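Why I've gone off the average score

I spent most of September reading papers about training robot arms in simulation, and I've come away a bit grumpy. Everybody reports one number. Abrehet Araya and I did it too, in our Kurnport write-up – 70 per cent success, thank you and goodnight!

Our task sounds like nothing. Two arms, a brown table, some marker pens.

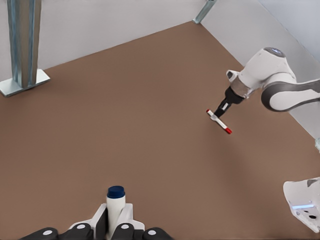
But 70 per cent of what? When Abrehet went back through the 2000 simulated runs (she has more patience than me), the failures weren't spread about evenly at all. They bunched up around the moments when both arms had to care about each other. One arm on its own was nearly dull to watch.

So I'd like us all to publish the score for each stage, reach and grasp and release, even when it makes for an ugly table.

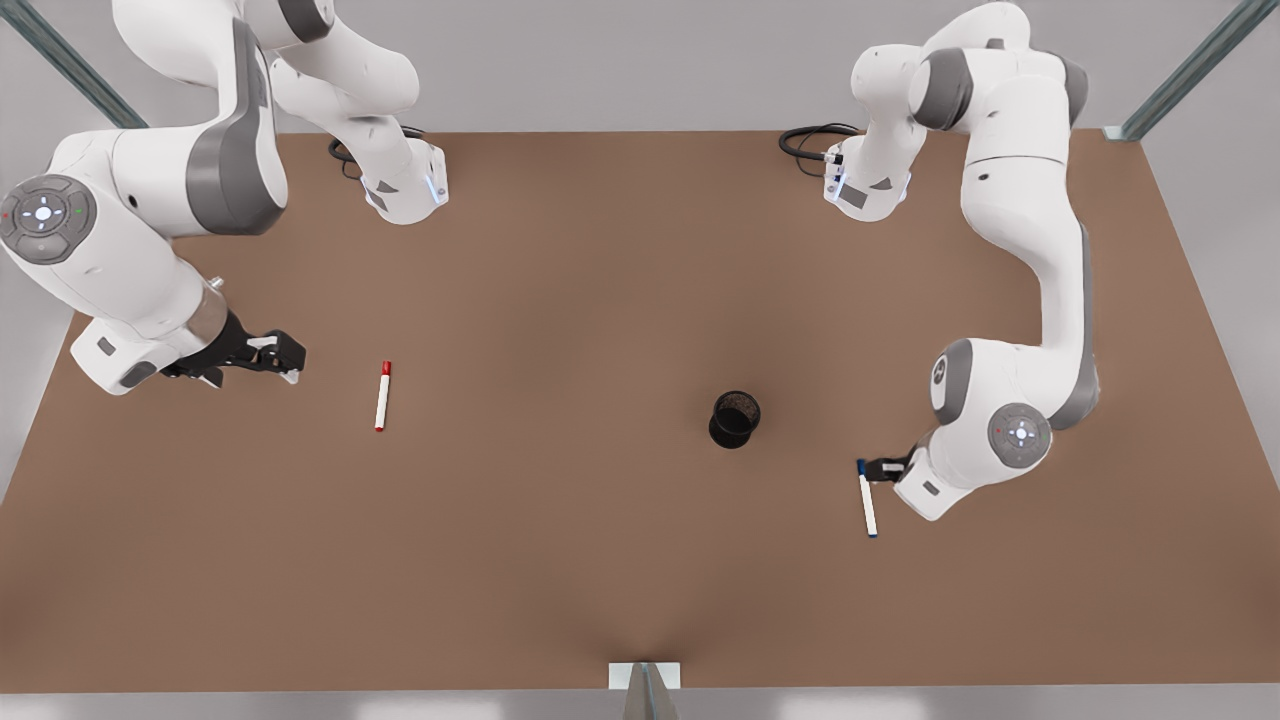 The Hulthorpe group told me readers won't wade through 11 rows. Well, I would! I'd far sooner have those than another tidy bar chart, and it'd save the next lot weeks of fixing the wrong bit. We're redoing ours this way, and the grasp row looks dreadful.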